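Bench inspection, Room 18, Kanero building
9 November 2023

Table top: one small mark, no swarf in the mounting holes. OK.
Clamps: three on the white cable, screws checked by hand. OK.
Cable: red and blue marks readable. Jacket OK.
Slack: the hump before the middle clamp stays for now — recheck in April.

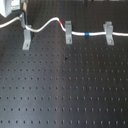
Mertens asked whether the clamps could be spaced 50 mm closer, as the hump may catch on sleeves.

Comment: agreed, move at next service. Spare screws in drawer 2.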